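Grasp pose drifts when the tablecloth is busy and the cups are see-through

Posted in Perception and tracking by Tâm Kim, December 2019

I have a hand-held gripper with a camera on it, and I use it to record demonstrations that a policy is later meant to copy. To get the gripper's path I run Flurkex offline over the video (visual odometry plus the IMU, default settings). On a plain desk this was dull and reliable. Then I added variety, as everyone says you should, and my trajectories took up interpretive dance.

Two separate complaints. First, the path jumps sideways in 18 of my last 40 recordings, usually as the fingers get close to the mat. Second, the object segmenter is fine with the white cup and the red cylinder but treats the translucent cups as a rumour. One minute the brown one has a mask, the next it has been merged with the big printed characters underneath it.

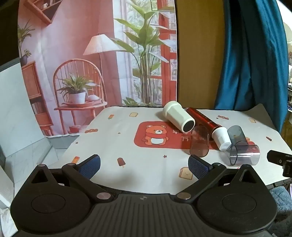
Start of a recording, fingers open, cups on their sides.

I have recalibrated the lens twice. Feature count is set to 1000 per image. Is this a tracking problem, a segmentation problem, or a problem with my taste in table mats?

Thomas Testa

Bit of all three. Take the tracking first.

Your gripper fills the bottom of the view and it moves with the camera. Those screws and ridges are lovely sharp corners, so the tracker grabs them, sees that they never move, and concludes that you aren't moving either. When you come down to the mat there's less of the room left to argue with it. Mask the gripper out before feature extraction. Flurkex takes a mask file in the camera config, white for keep and black for ignore. Draw it with the fingers fully open, draw another with them closed, and use the union of the two black areas. Grow the black part by a few pixels as well, 8 did it for me.

Next, the backdrop. It's a photo of a room, so all that nice depth behind the chair is one sheet of print. The tracker doesn't mind that in itself, flat things are perfectly good landmarks if they keep still. Mine didn't. Ours was hung from the top only and it swayed whenever anyone opened the door, and the software faithfully reported that I had swayed. Tape the bottom down.

I'd leave the feature count alone until you've done both. Raising it before masking just gets you more gripper.

For the cups I have no cure. I label the clear ones by hand on the first image and propagate from there, with a lot of swearing at image 32 or so.

Giorgia Sala

just use a plain mat?? works for me

Thenmozhi Sastry

Plain mat will fix the recordings and then the policy will meet a patterned one and sulk, so I'd keep it.

On the segmentation side, check what you feed the thing. If you crop to the objects before running it, a see-through cup over print is mostly print, and the model has very little rim to go on. We got better masks from the whole image at full resolution, and better again by prompting with a box round the cup instead of a single click. A click in the middle of a translucent cup is a click on whatever is underneath, in your case breakfast.

Also ask whether you need masks at all. If the policy goes straight from images to gripper motion, they never reach it, and you could spend your week on Thomas's mask file. I kept a segmentation step in our pipeline from April onwards before I noticed that nothing downstream read its output. It had a very nice progress bar.

Tâm Kim

Masked the gripper, taped the backdrop. Down to two bad paths out of the same 18, and both of those are me bumping the table. Cups still a rumour, but I've grepped the training code and it doesn't load the masks either, so I am going to stop looking at them. Marking Thomas's as accepted. Giorgia, the bear stays.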